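Clundomico Warstead Mobile Whiteboard and Besteck Ottoman

The Warstead is a freestanding whiteboard for shared rooms, supplied with a light grey metal frame and curved grey feet on castors. The writing surface is plain white, without a printed grid. A lower rail ties the frame together beneath the board and leaves the floor underneath clear for cables and power adapters. 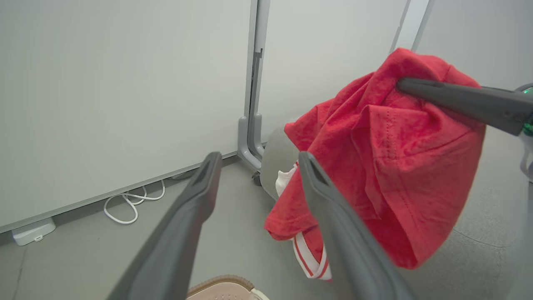

The Besteck ottoman is sold separately or with the board. It has a rounded, padded top edge and a woven grey cover, and is low enough to double as a spot for folding laundry or putting down a bag. Covers are spot-clean only – do not machine wash.

Cover colour: grey
Cover fabric: Bukhari weave
Whiteboard assembly: 2 people, 13 bolts
Minimum clearance behind board: 500 mm
Dispatch: 9 business days

Park the board on a level floor and check the castors for lint every few months. Wipe the surface with a dry cloth after use. Solvent cleaners will dull the coating and aren't covered under warranty.

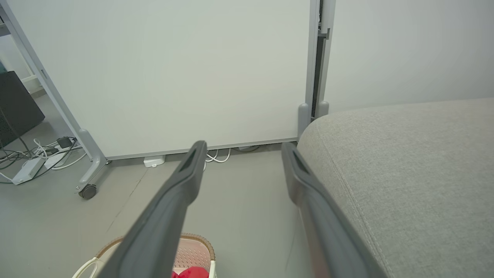
Warstead whiteboard with Besteck ottoman, in grey and white finishes.

Replacement castors and feet can be ordered through Clundomico spare parts.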